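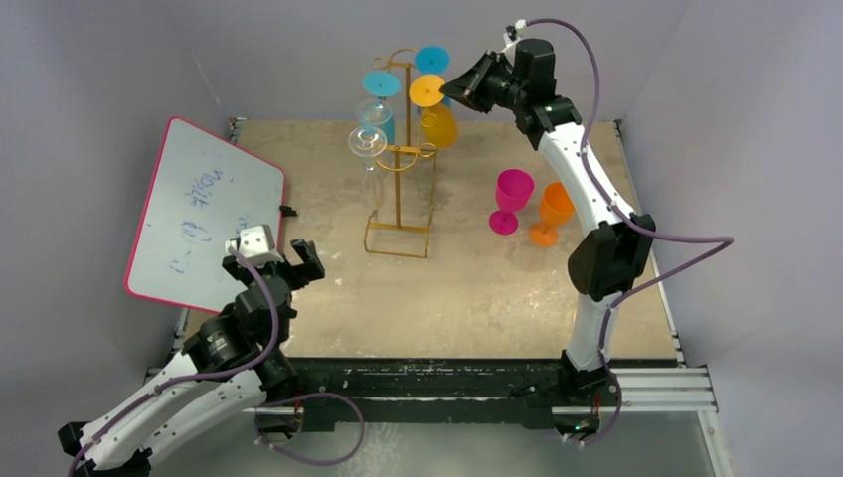 Notes > Kitchen > Glasses & cups

Allotments Kitchen Outings Mending

Wednesday, half past six, and I have finally sorted out where the wine glasses live. Quick post before tea as the potatoes are on.

So. The old arrangement was the shelf over the kettle. Glasses upright, rims up, dust in every one of them, and a faint film of grease from the hob. Every time anybody came round I had to wash the lot before I could pour anything. Sick of it.

Yatziri Varela has been going on at me for months about hanging them. She has hers on a wire stand and they come off clean. Gave in and got a gold-coloured one from Skolletti, post up the middle, curved hooks, flat rectangular base. You slide the foot of the glass in and it hangs upside down. Took me a few goes to get the knack. Foot in level, then let go slowly -- if you tip it you hear a horrid scrape.

Coloured plastic glasses mostly, teal and yellow and pink and orange, with a clear one in among them. I know some people are sniffy about plastic. I'm not. We eat outside from May on and the patio has had enough of my good glass. Also everyone remembers their colour, so no more "is this mine?" and six half drunk glasses on the wall at the end of the night.

Things I'd pass on:

Hang the back ones first. If you do the front first you're reaching round them and you will knock one.

Keep an eye on the balance. Mine got a bit of a lean when I loaded one side only, so now I go left, right, left.

Pink and orange can just stand next to it, they're the ones I use most evenings anyway so they'd be on and off the hooks all day. Orange is squash, pink is mine.

Dry the feet properly before they go up. I didnt the first night and had a little puddle on the base by morning. Gold-coloured wire and puddles, I doubt that ends well.

Washing up: warm water, soft cloth, nothing scratchy. I did the teal ones with the green side of the sponge once and you can feel it when you run a finger round. Lesson learned. The 900 ml jug from Brivanow is too tall for any of this and is still on top of the fridge, where it will probaby stay.

Cost me 17 pounds, stand only. Glasses we had already. There was a wider one for more but the worktop is short enough as it is, 300 mm between the bread bin and the wall and I'm not moving the bread bin again.

Next job is the mugs. Too many mugs. Hooks under the shelf maybe, or a cull -- ask me after the weekend.

Potatoes boiling over, must go.

Recent
Descaling the kettle, second attempt
Trillau market and the plum tart
What to do with one odd saucer
Pasichnyk tea towels, a year on
The drawer with the string in it

Older Newer Archive Contact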